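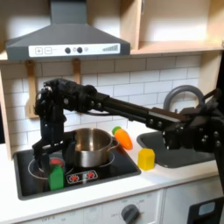 Moving my savings out of the big bank

June 23, 2020

I finally closed the savings account I had kept at the same bank since college. It took longer than it should have, mostly on my end, and a couple of people at work asked how I went about it, so I'm writing it down.

The old account paid almost nothing. I knew that and left it alone for years. What got me moving was the statement in March, when I saw that a full year of interest wouldn't have paid for lunch. There was also a monthly fee that kicked in if the balance dropped under $1000. Mine did once, after a car repair, and the fee ate more than the account had earned all year.

I looked at three places. One was an online-only bank with a good rate. The second was Harport Savings, which has a branch two towns over. The third was the Terstead Credit Union, where I already had a small car loan that I paid off a while back. I was still technically a member, which I had forgotten.

The online bank had the best rate by a little. I got as far as the application and stopped when I read the rules on deposits. Checks had to go through the phone app, and there was a hold on anything over a certain size. I still get paid by check for side work, and I didn't want to wait on it every time. For somebody with direct deposit only, it would probably be fine.

Harport had a decent rate, but it was a teaser. It dropped after the first few months, and the regular rate was in small type on the back page of the brochure. I asked on the phone what the regular rate had been lately and the woman told me right away, so I don't think they were hiding it. It just wasn't very good.

That left the credit union. The rate was in the middle and there was no monthly fee at any balance. They have a feature where you can split one savings account into named buckets, and that was the part I liked best. I set up one for the property tax, one for car stuff, and one I just called "house." When the tax bill comes I move the money over and pay it. Before this I kept everything in one lump and did the math in my head, and I was usually wrong by a few hundred dollars.

The switch itself went like this. I opened the new account first and put a small amount in. Then I went through old statements looking for anything that pulled from the old savings. There were two things: the yearly payment to Rukow for the termite plan, and an automatic transfer to checking that I set up ages ago and don't remember the reason for. I changed the first one and canceled the second. Rukow wanted a voided check, and a savings account doesn't come with checks, so I had the credit union print a letter with the routing and account numbers. They emailed it the same afternoon.

After that I moved the rest of the money and left $50 behind for a full statement cycle in case I had missed something. Nothing hit the account. Then I called to close it. The lobby was by appointment only with everything going on, and the phone wait was long -- long enough that I cleaned out the fridge. The person who picked up offered me a different account, I said no thanks, and the closing took a few minutes. They mailed a check for the last bit plus a few cents of interest.

A few things I'd do differently. I should have downloaded the old statements before closing, not after, as my login quit working the next morning. I had to call back and ask for copies for my tax folder. I also should have changed the account number in my budgeting program first. I use Cha, and it kept showing an error on the old account until I deleted the link and added the new one. The history stayed, but all my categories had to be matched up again.

I haven't decided what to do about checking. It's still at the old bank, and it has a lot more tied to it -- the mortgage, the electric bill, insurance, the works. I started a list on the back of an envelope and ran out of envelope. Maybe this fall.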